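Notebook, February. Packet seal trial, batch 2752

Carried on with the crimp seals. Frans wants to know if the Ramasamy film can go down to a shorter dwell time. Set the jaws as last time and ran 22 packs, then left them overnight at 70% humidity. Weights in the green folder.
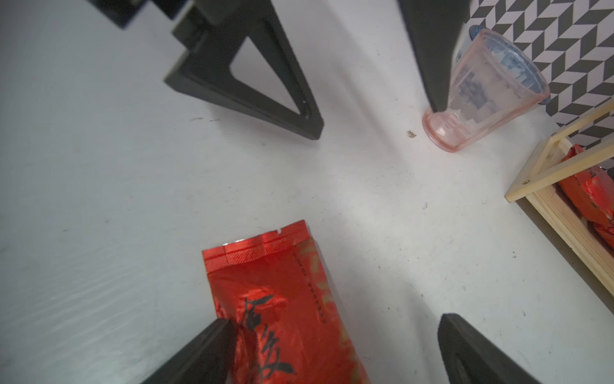

Red foil pack, crimped end with tear notch.

Leaks so far are all at the back seam, none at the crimp. Gijs thinks the film is tracking left on the former. Checked the guide with a rule and it was out by a hair, so I've moved it and marked the old position in pencil. Dye test to be repeated with fresh dye, as the old bottle has gone thin.

Haruna asked about the small packets with the house on the label. They are a separate job and need their own settings, so they stay out of this run.
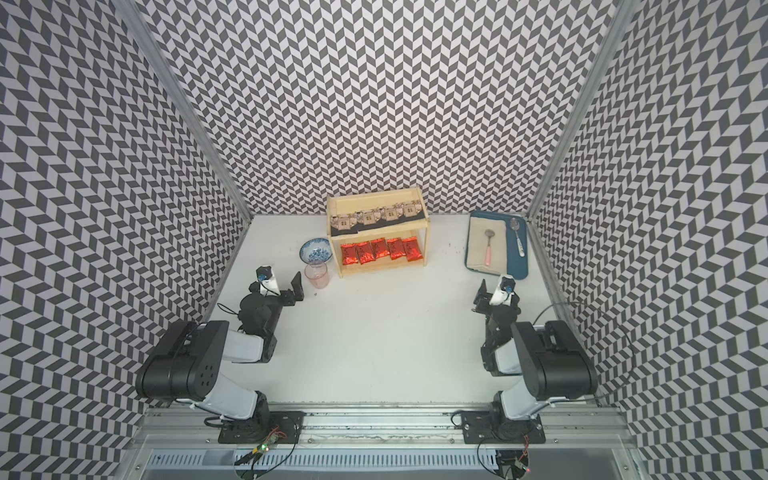
To do
Order dye from Nedex.
Ask Hayley for the 90 micron film.
Repeat peel test, both ends. Dirk has the clamp.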